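**Call for participants: household manipulation study, Mondcombe Robotics Laboratory**
Issued 30 Oct 2019

The Mondcombe Robotics Laboratory invites adults to take part in a paid study of how everyday handling skills can be taught to robots. Participants work at a table with a hand-held gripper fitted with a camera. No robot is present during the sessions. The recordings are used afterward to train a control policy, which is then tested on a fixed arm.

## Background

In the first phase of the project, known as Premow, a policy trained on 1,000 recordings folded hand towels with plain fabric reliably but made frequent errors on printed ones. Adding 200 recordings with patterned towels removed most of these errors. The second phase will examine whether the result holds when the recordings come from people with no laboratory training. The target is 3,900 usable recordings by the end of December.

## What participation involves

Each participant attends one session, which includes instruction, practice and a rest break. The tasks are picking up, unfolding and folding small towels, and moving them to a marked place on the table. Participants are asked to work at a natural pace. Failed attempts are kept — they are labeled separately and form part of the analysis.

## Eligibility

- Age 18 or older
- Comfortable use of both hands for repeated light work
- Normal or corrected vision
- No earlier participation in Premow

Left-handed applicants are especially encouraged to apply. Groups of up to 8 may request sessions on the same day.

## Equipment and workspace

The gripper has two padded fingers that face each other and is guided by hand over the tabletop. Both plain and printed towels are used. 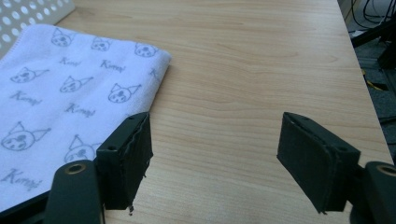

## How to apply

Applications should be addressed to Pieter Visser, study coordinator, at the Mondcombe front office. Questions about the method or the handling of recordings may be directed to Aleksi Turunen. Applicants will receive a consent form before a session is scheduled.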